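In Defense of the Slow Checkout Line

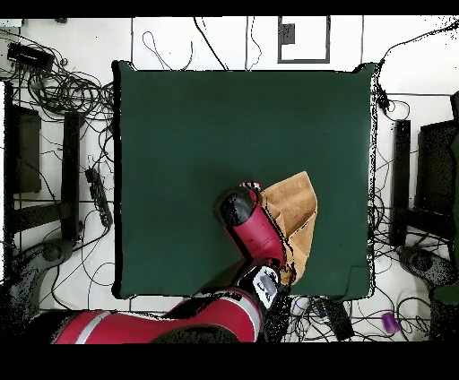
I picked the longer line at the grocery store again last night. There were 2 registers open, and I took the one with the woman who had a full cart and an envelope of coupons, and I stood there for a good long while holding a bag of onions and a carton of eggs. I was perfectly happy!

My family thinks there's something wrong with me. I grew up with people who scout the lines like generals, who will send a kid to stand in one while they stand in another and then wave their arms across the candy rack when one starts moving. I did it too for years. I don't anymore, and I'd like to make a case for quitting.

My store is a Clandine, the smallish one on Vlček Street with the bad parking lot. In December they put in a new checkout system made by a company called Grelbridge, and a big sign went up over the entrance saying it would save the average shopper 38 seconds a visit. I think about that sign a lot. I go to the store 124 times a year (I know this because the loyalty app told me, and I was a little embarrassed), so that comes to something over an hour and a quarter. Spread over a whole year! I couldn't tell you where a single one of those seconds went. I suspect I spent them sitting in the parking lot looking at my phone.

What I can tell you is what I've picked up while waiting. I learned that you can freeze ginger whole and grate it straight from the freezer, which changed my winter. I learned that the bakery on Gullitz Avenue was closing, early enough to go get one last rye. I held a stranger's baby's shoe for a minute while she dug for her card, and then we talked about shoes, and how babies hate them, and I walked out in a better mood than I walked in with.

Now, I know how this sounds. I work from home, I don't have small kids melting down next to the gum, and my feet don't hurt at the end of the day. If you've just come off a ten-hour shift and want to scan your own milk and go, please do, and I'll hold the door. I'm also not going to pretend every wait is lovely. The pharmacy line is miserable. The line at the DMV has taught me nothing except where the outlet is.

But a grocery line is a pretty mild kind of waiting, and I think we've gotten bad at mild waiting. Somebody pulls out a checkbook and the whole line sighs like a bus. I've sighed that sigh. It was at an older man who was counting out change, and he heard me, and he said sorry, and then he dropped a dime. I still feel lousy about it. He'd taken maybe a minute of my evening, and I was going home to watch a show I'd already seen.

So here's all I'm asking. Next time you're not in a hurry (and be fair about it, a lot of us are rushing home to nothing much), get in the line with a person at the end of it and leave the phone in your pocket. Read the dumb magazine covers. Ask the guy in front of you what he's planning to do with all those leeks.

Mine was making soup, by the way. He puts a Parmesan rind in it, and I'm trying that this week.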